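Frequently Asked Questions: Tomberg Furniture Share

What is the furniture share?

The share lends basic household furniture to people setting up a home in Tomberg or Plirwood. You pick items from the list, collect them from the Caron Street store and keep them for as long as your loan runs. It is open to anyone with an address in either town, including renters and students.

How much does it cost?

Membership is $39 a year per household. Chairs, stools, small tables, shelves and lamps are included. Beds, sofas and wardrobes carry a deposit of $60 each, which is refunded when the item comes back in usable condition.

How long can I keep things?

A standard loan is 90 days. You can renew twice by phone or at the desk, unless another member has put a hold on the item. Beds are an exception -- they can be kept for a full year without renewal.

Can I buy something I have borrowed?

Yes, for most items. Ask at the desk for the sale price. Anything with a green sticker is on long-term loan to us and can't be sold.

Do you deliver?

We deliver within Tomberg and Plirwood for a flat fee of $15. Jurnholm is outside the delivery area, but members who have moved there may keep their current loans until they run out. Drivers bring items to the front door only. If you need help on the stairs, tell Fuad Demissie when you book and he will send a second person if one is free.

What do I need to bring when I join?

A photo ID and something with your address on it, such as a lease or a utility bill. A letter from your landlord is fine if your bills are in someone else's name.

I need a lot of furniture at once. Is there a limit?

Each household may have up to 12 items out at a time. Sets count as one item, so a table with four chairs uses one place. The limit is raised for families of five or more.

When is it busiest?

September, when leases turn over. Desks and single beds go first. Holds for that month open in July.

How big is the collection?

The last full inventory listed 2,184 items, including those out on loan.

Do you take donations?

Yes, by appointment. We can't take mattresses, cribs, glass tabletops or upholstered pieces without a fire label. Soon-im Tak handles donations and can usually tell you from a photo whether we can use something.

What if something breaks?

Stop using it and call us. There is no charge for normal wear. Please don't glue or screw anything yourself -- home repairs often have to be undone before the piece can be fixed properly.

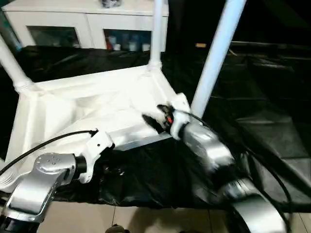 If the same item breaks twice in one loan, we will replace it with something similar and extend your loan by two weeks. Charges apply only to lost items and to damage from moving furniture outdoors or painting it.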